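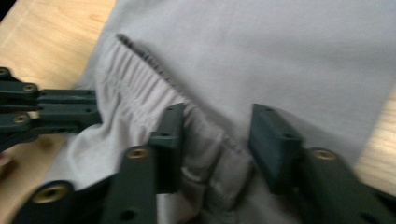 The Viltari is a two-finger hand gripper I have been building on a shared bench at Condori since March, mainly to find out how small a parallel linkage can get before it starts to rack. Plates, fingers and pivots are all my own drawings, now on revision 6. Cloth is the current test load, and gray knit with a gathered elastic waistband is harder to handle than any of the rigid parts I started with: the flat panel slides, the bunched band pushes back, and the grip point moves as the fingers close. The brass inserts in the dark green linkage plates replaced screws driven straight into plastic, which stripped after a few rebuilds.

Build notes, revision 6

Linkage. Flat plates joined at pivots, two arms per gripper. Plates are printed flat with 6 walls. Earlier ones were printed on edge and split along the layers at the pivot holes.

Inserts. Set with a soldering iron, then pressed level against a steel block while still soft. Any insert that sits proud will rub the next plate and the whole arm feels gritty. I scrapped 15 plates learning this.

Fingers. Plain blocks with a flat inner face. Rubber pads are drawn but not fitted — I want a baseline on bare plastic first.

Pivots. 316 stainless screws, because Trenden had them in the right length. Ordinary steel would do. Tighten until the plate drags, then back off an eighth of a turn.

Open items. Side play at the finger base is still more than I want. Deisy Guzmán suggested a wider plate spacing, and that goes into revision 8 along with the pads. Revision 7 is a hole-position fix only.

Files are in the Plolau folder on the workshop drive. Print the plates first and check one insert hole before running the full set.

Page updated 9/23/25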